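Gripper Month, the gallery

June was supposed to be a quiet month in the workshop. Then Mareike Eichhorn decided that we should settle the gripper question once and for all, and Shabani Waweru cleared a bench before anyone could object. The question, for those who have been spared it, is which fingers go on the arm for small round things that don't want to be picked up.

We had candidates. We had a scoring sheet with 30 rows, of which the last 2 are labeled "other" and "other other." We also had opinions, and those took up most of the first morning.

The plain fingers

Our starting point, known in the notes as Vardale. Two flat pads that close when told to. They did very well on anything with straight sides and treated everything else as a personal insult.

The soft pads

Same arms, squishier tips, code name Skisel. Xuân Đoàn cast these in a baking pan and would like it known that the pan has not gone back to the kitchen. Good hold, slow release. You open the gripper and the part stays on for a bit, thinking it over.

The long linkage

Hauke Oltmanns drew this one with an extra joint because he had an extra joint. It reaches places the others can't, and it reaches them at an angle of its own choosing. We printed the second version thicker.

The roller finger

Jallis, and the reason we ran over schedule. A flat tapered finger with a bracket at the tip and a textured roller held in it, so that an object can be turned without being let go. Uliana Derkach wanted 200 test runs for it and got them, mostly after 6 p.m. 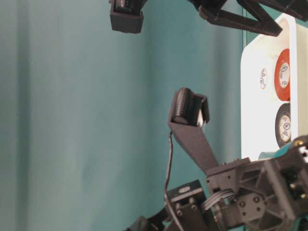

The cable took longer to sort out than the roller did. Too short and it pulls at the bracket, too long and it goes looking for something to hook on. Hauke's view is that every gripper problem is a cable problem if you wait long enough, and he has been saying so since before we had cables this thin.

The scores are still being argued over. Mareike has the sheet, Uliana has a different sheet, and the roller finger stays on the arm until they match. Xuân is already asking for another baking pan.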